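The Last of the Mango

The letter from Codville council came on a Sunday, which should have told me something. Rania Shehata from next door pushed it under my roller door by hand, because it had landed in her box, and she'd already read it.

"They're doing it," she said through the gap. "Flavours off the shelf by the end of April."

I run a shop called Wollano. Two counters, one bell, and a wall of little bottles in every colour you'd find in a kid's pencil case. I had 600 of them out the back that morning, and 79 were mango. I know because I sat on the floor and counted every one, then had a cup of tea, then counted the mango again.

You'd think people would come in angry. A few did. Mostly they came in quiet and bought like they were stocking a bunker. A bloke in work boots took 28 bottles of custard and asked if it went off. I said I had no idea, mate, I'd never known anyone keep it long enough. He thought about that and took another two.

Then there was Mrs Agudelo. She was 64 and had smoked since she was fifteen, and it was peppermint that got her off the darts. She'd tried the gum and the patches and a hypnotist in an arcade above a shoe shop. She put her handbag on the counter and asked me what she was meant to do in May.

"There's tobacco flavour," I said. "They're leaving us that one."

"Love," she said, "I spent two years trying to forget what that tastes like."

I didn't have an answer. I still don't, really. My own nephew got caught with a grape one behind the school gym, and I was the one who had to sit in the deputy's office in my shop polo, so I'm not going to stand here and tell you the council had it all wrong. I've had that argument with myself in the shower, both sides, and I lose every time.

The rep from Rotar rang after lunch, cheerful as anything, to say they were moving into diffusers. Lavender, mostly. Would I like a starter pack? I said I'd think about it and put the phone under a cushion.

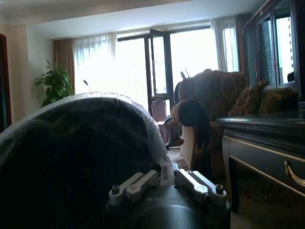
Évan Pruvost
Fiction contributor

On the last night I stayed open until nine. Rania brought over a tray of her spinach pastries and we ate them standing up, dropping flakes all over the price list. The shelves looked like a mouth with most of the teeth gone. Someone had bought all the mango in one go – cash, no bag – and I hadn't even asked his name.

Mrs Agudelo came in at ten to nine with her coat over her nightie. I reached under the till and gave her the box I'd been hiding from everybody, peppermint, the whole lot. She tried to pay. I told her the machine was off.

It wasn't, and she could see the little green light as well as I could. She put the box under her coat, kissed me on the cheek and went out, and the bell rang behind her.

"How long will that last her?" Rania asked.

"Till August, if she's careful."

Rania picked up the last pastry, tore it down the middle and gave me the bigger half. Then I went and got the broom.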